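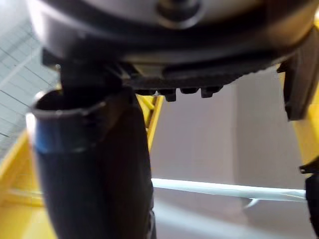 Re: [cell-maint] Finger scraping the rim on wall pick, Rivton gripper

Replying to the list and not just to the original poster, as I had two off-list mails asking how ours is set up. I look after the sleeve cell at the Drinda site. Same gripper, same kind of pick, one finger down inside the open end and the other outside the wall. We had the rim scraping problem for most of a winter and it is gone now. Quoting the earlier message with my comments in between.

> We are running the Rivton parallel gripper on open-top black
> sleeves. One finger goes in, one stays outside, close on the wall,
> lift. It worked for months. Now the inside finger touches the rim
> on the way down on maybe one part out of a tray. No fault from the
> robot, it just pushes through and leaves a mark.

Ours did the same, down to the missing fault. The collision threshold on our arm was set high by the integrator so that it would not trip when lifting the heavier variant. A finger tip rubbing a rim is well under that. We now use two payload entries in the program, one for approach with an empty gripper and one for after closing, and the approach move runs with the lower threshold. Do this first. It does not fix anything, but it stops the cell from making marked parts while you look for the cause.

> We have re-taught the pick point twice. It is good for a shift or
> two and then it is off again, always in the same direction.

If it is always in the same direction I would stop re-teaching. We re-taught ours so often that the position history was no use to anyone. When we went back through the backups the point had walked by more than the wall thickness, and the nest had not moved at all. What had moved was the finger.

Check these, in this order:

1. Finger mounting screws. Take the finger off, clean the seat, look for fretting. Ours had a gray paste under the inside finger, fine metal dust and old grease. The screws felt tight with a key. They were not at torque.

2. Locating pins. On our version the finger has a pin on one side only and the other side is a plain clearance hole. With one pin and a slightly loose screw the finger can swing by a small angle, and at the tip that is plenty.

3. The jaw guide itself. Gripper off pressure, finger on, indicator on the side of the finger near the tip. Push and pull by hand. Write the reading down and do it again with the gripper closed on a dummy. If the second one is much better than the first, the guide is worn and the closing force is hiding it.

4. Adapter plate between the wrist and gripper. Mark it with a paint pen across the joint.

5. Only then the frame and nest.

In our case it was the first and second together. The guide was fine.

> How do you reference the fingers after taking them off? We just
> bolt them back and hope. The manual says to "ensure correct
> alignment" and gives no procedure.

We bolted them back and hoped as well. What we do now takes under half an hour when nothing is wrong:

Robot in manual, reduced speed, air on, gripper open. Move to the service position. Lock out and vent before hands go anywhere near the jaws. Fingers off, wipe seats with a dry lint-free cloth, no solvent on the guide side. Run a finger along the seat edge and stone off any burr you feel. New pin if the old one drops out under its own weight.

Finger on, screws in by hand, press it against the pin side and hold it there while you nip up the first screw. Then the second, then torque both. The value is in the gripper manual for your screw size, please use that and not mine. We put a small amount of medium threadlocker on and a paint line across the head and the finger.

Then the master sleeve. Ours is a turned steel one from Deák, made to the middle of the drawing tolerance, and it only leaves the cabinet for this job. It goes in the nest. Restore air, jog to the point above it, then down in the smallest step the pendant allows. Feeler gauge between the inside finger and the inner wall, and between the outside finger and the outer wall. If the two gaps differ, correct the tool frame and leave the pick point alone. This was the big change for us. The pick point belongs to the nest and the nest is bolted down. The tool frame belongs to the fingers. If you correct the wrong one, all the other positions in the program are still wrong, and you will chase them one by one.

After that, 5 dry cycles on the master with the gripper opening and closing, check the gaps again, and then release to production.

> Also, how much lead-in do you have on the inside finger? Ours is
> square at the bottom, as delivered.

Put a bevel on it. We had ours ground at the lower end and it was cheap. It will not save you from a finger that is off by a wall thickness, but it deals with the ordinary scatter from the tray. Keep the gripping face itself square. One set came back with the bevel run too far up, and those held the sleeve at the very top of the grip only, so it tipped when lifted. We scrapped them.

Break the sharp edges on the back of the inside finger too. That side is not supposed to touch anything, but when the part is a little out of position it is the side that does the marking.

> Do you think the approach angle matters? Our operators are
> convinced the robot comes in crooked.

It can. Put a level or a square on the master and look at the finger against it from two directions. Do not judge it through the guarding. Our operators said the same, and with the uprights and the diagonal braces of our frame behind the gripper it is hard for the eye to find anything straight to compare with. Measured properly, ours was square one way and leaning a little the other way. That lean came from the adapter plate, where somebody had left a chip of paint trapped at the last change. If your frame is painted like ours, look for yellow flakes. We found them on the plate face and in the tray area.

> Last thing. Our blue bands get scuffed right below the rim, where
> the outside finger closes. Pads?

We tried pads. They were good for the parts and bad for repeatability. The pad compresses, then it takes a set, then it starts to peel at the bottom and catches the next sleeve. If you go that way, treat them as a consumable and change them on a cycle count. We went back to bare fingers with a polished face and turned the closing pressure down in small steps until a sleeve slipped on a fast move, then went back up with some margin. Check the pressure at the gripper and not at the regulator on the frame. We had a kinked line in the dress pack and the two did not agree.

The other thing that helped the bands was grip depth. If the finger goes deeper than it needs to, it closes over more of the band. Raise the pick height until you are gripping on as little of it as will still hold the sleeve upright, then test with the worst tray you have.

Some numbers, as people asked. We logged 2576 picks from the day the fingers were re-pinned to the first planned check. No marked rims in that run. Before the work, a bad shift gave 86 parts set aside. A shift for us is over 260 parts, so you can see why production was unhappy. I do not claim the log is perfect. The rims were inspected by eye at the outfeed and small marks may have gone through both before and after.

What we keep up now:

Every shift, the operator looks at the paint lines on the finger screws and the adapter joint. Look only, no tools.

Every week, wipe down the underside of the gripper between the fingers. Dust and flakes collect in anything with ridges, and compressed air just drives them into the guide. Use a brush and a vacuum.

Every month, master sleeve and feeler gauge. Results go on the sheet inside the cabinet door, including when nothing was changed.

At each finger change, the whole procedure above, and a program backup before and after with the tool frame values written by hand on the sheet. The handwriting is what saved us in November when the wrong backup was loaded after a controller battery change. The cell ran, the picks looked all right from outside the fence, and the values on the sheet did not match the pendant.

One question back to the list. Varndale are quoting us a compliance unit to go between the wrist and the gripper, which would let the finger find the opening by itself. It adds height and weight, and we are already short of room above the tray corner. Has anyone run one on a wall pick with one finger inside? I am mostly interested in whether it locks properly for the fast move after the lift, and how often it needs re-centering. Their sheet covers peg-in-hole work only.

To the original poster: if you can, send the indicator readings from step 3, with the gripper open and closed, and say which version of the finger mount you have. There is an older one with no pin at all. If yours is that one, the pin can be added, and I can send the drawing we used. The drilling has to be done with the finger and the jaw clamped together on a machine. We tried it with a hand drill on the first one and had to buy a jaw.

Cell maintenance, Drinda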